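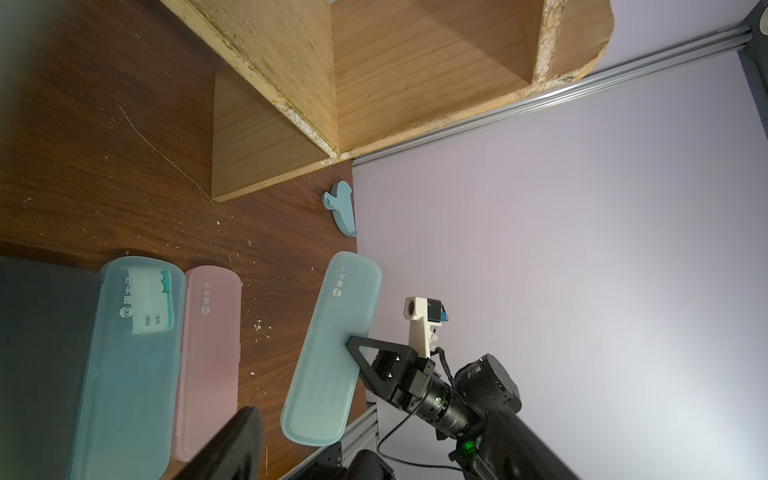 Print this page | E-mail this page

UTBRIDGE TENANTS' GROUP QUESTIONS "SIMPLE SWITCH" TO PAPERLESS RENT

Group asks Tovden to put its promises in writing before the March changeover

UTBRIDGE – The Utbridge Tenants' Group said Saturday that it is not convinced by property manager Tovden's plan to end paper rent statements, and called on the company to delay the change until it can show that renters will not end up paying more.

Under the plan, tenants in the Varkura and Rondonuwu buildings would get their statements through an online account starting in March. Anyone who wants to keep getting a statement in the mail would have to ask for one, and would be charged $4 a month.

Tovden has told tenants that the switch will be "quick, easy and better for everyone." The group would like to know who "everyone" is.

"I have read the letter 3 times and I still can't find the part that's better for me," said Saodah Nair, who speaks for the group. "They save on stamps, and we get a new password and a fee. If there's a benefit in there for renters, they should be able to tell us what it is in dollars."

The company's letter says that up to 100 tenants have already signed up. It does not say how many of them chose to do so and how many were enrolled when they renewed a lease. The group asked for that breakdown and was sent a second copy of the letter.
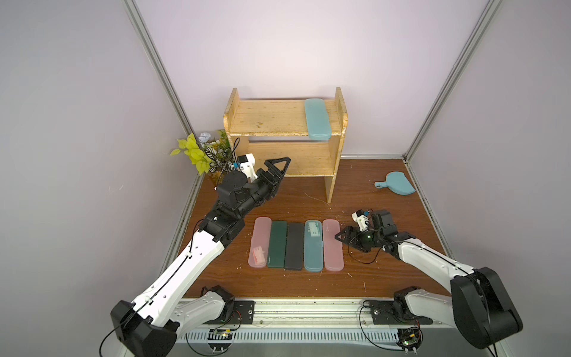 Nair said the group has no quarrel with online accounts as such, and that many members pay their other bills that way. Its concern is with what happens when a payment goes missing or a charge is wrong. A tenant with a paper statement has something to bring to the office. Tovden's letter says past statements will stay online for 2 years, but says nothing about what a tenant can see after moving out, when arguments over deposits tend to start.

"We heard 'simple' when they changed the laundry cards, too," Nair said. "I'm still waiting for my refund from that one."

The group is asking Tovden to:

- drop the $4 monthly charge for mailed statements
- keep mailing statements to every tenant who has not agreed in writing to stop
- give former tenants access to their full payment records
- name a person at the local office who can fix billing mistakes

Members plan to hand out a sample opt-out letter in both lobbies. Tenants who have already signed up can use the same letter to ask for paper statements again, though Tovden has not said how long such a request would take.

The Utbridge Tenants' Group is open to all renters in the Varkura and Rondonuwu buildings. There are no dues.

Media contact: Saodah Nair, Utbridge Tenants' Group

Print this page | E-mail this page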